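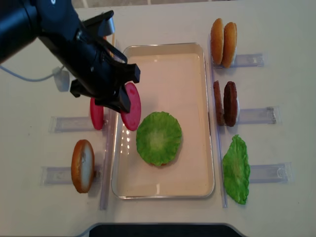 Budgeting for a second arm – buy the same again or go bigger?
Posted in Equipment and Purchasing, October
By plate_and_rail

We have one small arm on burger assembly at the Ostemora test kitchen and I have to put in a number for next year. The layout is simple. Tray in the middle, clear rails down both sides, ingredients standing on edge in acrylic holders so a parallel gripper can get at them. Buns, patties, tomato; the lettuce lies flat.

The question is whether to buy a second arm of the same size and split the work, or put the money into one faster arm. I have a quote from Heffernan for the second arm and a separate one from Plisex for grippers and fingers. Neither one includes holders. We've been making those ourselves and I don't have a good price for them.

What did you leave out of your first budget that you wish you'd put in?

----

kettlerow
9:40 am

Fingers. We budgeted for one set per arm and went through 10 in the first year. Some of that was breakage and some was us changing the shape. Tomato and patty don't want the same finger, and you'll end up with a compromise or a tool changer. A tool changer is a real line item, so decide that before you compare arms.

Also ask Plisex if the finger material is rated for food contact and get it in writing. Ours came with a paper for the gripper body and nothing for the pads.

----

m_dunning_line4
10:15 am

I'd go with one faster arm. Two arms means two controllers, two service plans, two sets of spares, and somebody has to keep them from hitting each other over the same tray. The purchase price is the small part of it.

----

plate_and_rail
10:32 am

Finger pads are a good point, I'll ask. No tool changer at the moment, one gripper does everything.

On the faster arm, I'm not sure speed is what holds us up. The arm spends a lot of its time closing on the tomato slowly and lifting it slowly. If I run it faster I drop slices.

----

sortbin
11:05 am

Then a faster arm doesn't buy you anything. Disagree with m_dunning. If the slow part is the grip, a second arm picking while the first one is placing will help and a quicker one won't. Time each step for a full shift before you sign.

Lettuce is the one I'd worry about. You can stand a tomato slice up in a holder all day. A leaf lies down when it wants to, and then a two-finger gripper has to pinch it off a flat table. We put some 25 hours into lettuce alone and ended up paying for a different pickup. Put money aside for it.

----

m_dunning_line4
11:20 am

Fair on the grip time. I was thinking of packaged goods. I still say get the service plan cost on both arms in writing. Heffernan's first year looked fine to us and the second year did not.

----

oldtrayhand
12:50 pm

Who loads the holders? If they only take a slice or two at a time, you have a person standing there feeding them. With two arms that person gets busier. I'd price a magazine or a small feeder before I priced another arm. Tridton quoted us 2,000 for a basic one, no slicer, and that was for buns only.

----

plate_and_rail
1:15 pm

Loaded by hand right now. It's a test bench so it didn't matter, but you're right that it will if we go to a longer run. The target is 103 burgers in a lunch period and I don't think one person can keep up with that and also swap trays.

----

kettlerow
1:41 pm

Then your order is feeder, then grippers, then arm. And put cleaning in there. Acrylic gets scratched and cloudy if the crew uses the wrong pad on it, and the rails need to come off the table without tools. Ours were screwed down and it added time to every washdown until we redid them.

----

sortbin
2:08 pm

I wouldn't put the arm last. Lead time on ours was longer than on everything else together. Order it first even if you install it last.

----

kettlerow
2:20 pm

That only works if you already know which arm. He doesn't yet.

----

plate_and_rail
3:30 pm

I'll time the steps over a full shift and get a feeder quote from Tridton for buns and patties. Tomato and lettuce stay hand loaded for now. I'm going to ask for the second arm as an option in the request, with the service plan written out for two years – if the timing says the grip is the slow part I'll take it, and if not the money goes to feeders. Still need a price for machined holders if anyone has had a batch made.

----

oldtrayhand
4:05 pm

We had ours cut by a local sign shop. Ask them to polish the slots. I'll look for the invoice tonight.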